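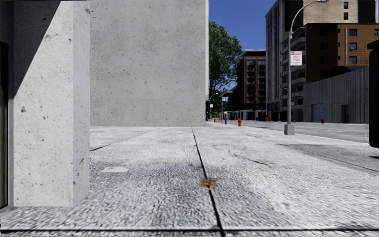 What Is Concrete?

Concrete is a kind of stone that people make. It starts out as a thick, wet mix that can be poured into almost any shape. A few hours later it is stiff, and after some days it is strong enough to hold up a building. Sidewalks, bridges, dams, walls and pillars are often made of it.

What goes into it

Concrete has four main ingredients: cement, water, sand and small stones. Cement is a fine gray powder. It is made by heating crushed limestone and clay in a very hot oven called a kiln. The lumps that come out are ground up until they are as fine as flour.

Many people say "cement" when they mean "concrete." Cement is only the powder. Saying a sidewalk is made of cement is a bit like saying a cake is made of flour.

How it gets hard

Mud gets hard when the water in it dries up. Concrete is different. The water joins with the cement powder, and tiny crystals begin to grow. The crystals lock together and grip the sand and stones. This change is called curing. Concrete can even get hard under water, so it can be used for the parts of a bridge that stand in a river.

Builders often spray new concrete with water or cover it with wet cloth. If it dries out too soon, the crystals stop growing and the concrete stays weak. Engineers usually test a sample when it is 28 days old. It keeps getting a little stronger after that.

Why it has little holes

Look closely at a concrete wall and you may find small round pits in it. These are left by air bubbles. When concrete is poured, air gets trapped inside the mix. Workers shake it with a buzzing tool called a vibrator, and most of the bubbles rise and escape. Some get stuck against the mold and leave a hole behind. Small ones do not usually make the wall weak.

Why sidewalks have lines

Concrete grows a tiny bit on hot days and shrinks a tiny bit on cold ones. It also shrinks as it cures. A long slab with no breaks in it would crack in crooked lines. Workers cut or press straight grooves into the slab so that any cracks will form there. The grooves are called joints.

Steel on the inside

Concrete is very good at being squeezed. It is not good at being pulled or bent. To fix this, builders put steel bars inside the mold before they pour. The bars are called rebar, short for "reinforcing bar." You cannot see them when the work is finished.

An old idea

The ancient Romans made concrete with lime and volcanic ash. The Pantheon, a temple in Rome, has a concrete dome that is more than 1000 years old and still standing.

Try it: a concrete hunt

Take a walk with an adult and look for concrete. Draw each thing you find. Is it rough or smooth? Can you spot any stones or air holes? Where are the joints?

Do not touch wet concrete or cement powder. Both can burn your skin.

Words to know

Cement: the gray powder that makes concrete stick together
Curing: the slow change that makes concrete hard
Joint: a groove or gap between parts of a slab
Kiln: a very hot oven
Rebar: steel bars inside concrete

Kelbridge Young Readers. Last updated August 7, 2025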